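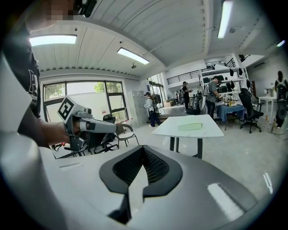
Teshome and Pokora
Otwood Centre for Workplace Studies

Figure 3. The main hall of the Plernance workshop during a shared session, with work tables in the middle of the floor and storage along the back.

4.2 Layout and use of the shared hall

The Plernance workshop is a single hall used by several groups at the same time. Its tables are not assigned. A group arriving in the morning takes whichever surface is free, sets out its materials and clears them again before leaving. We studied the hall over 19 sessions, the last of them in September, and asked users to keep a short written record of where they worked and how often they moved.

The furniture is of mixed kinds. Figure 3 shows a white rectangular table with black legs, a pale green box placed on it, and a white platform table further back. The table on the right has been covered with a blue cloth and holds small items. Cloths of this kind were mentioned in nine of the written records. Users said that small parts were easier to find against a plain colour and rolled less than on a bare surface, and several had begun to bring a cloth of their own.

Storage is kept to the edges of the hall. A grey metal locker cabinet stands near the large window, and there is metal shelving at the back right with black items hanging from it. The lockers were intended for personal belongings, but the records suggest that they were used mainly for unfinished work. Bags were a separate matter. Three of the people standing in the hall in Figure 3 are wearing backpacks, and the records contain frequent complaints that there was no suitable place to put a bag down close to the tables.

Seating received less comment than we had expected. Most tasks were reported as standing work, and chairs were wanted chiefly for writing notes - a use for which the desks were preferred to the tables. Two black chairs stand beside the window, where users reported taking short breaks.

Lighting was rated well. The hall has fluorescent lights overhead and also receives daylight through the window and a glass doorway. Of the 50 comments on lighting, most were favourable, and the remainder concerned glare on pale table tops in the late afternoon. The blue cloths were again named as a partial remedy.

These findings informed the revised floor plan set out in Section 4.3, in which a row of low bag racks is placed between the lockers and the first line of tables.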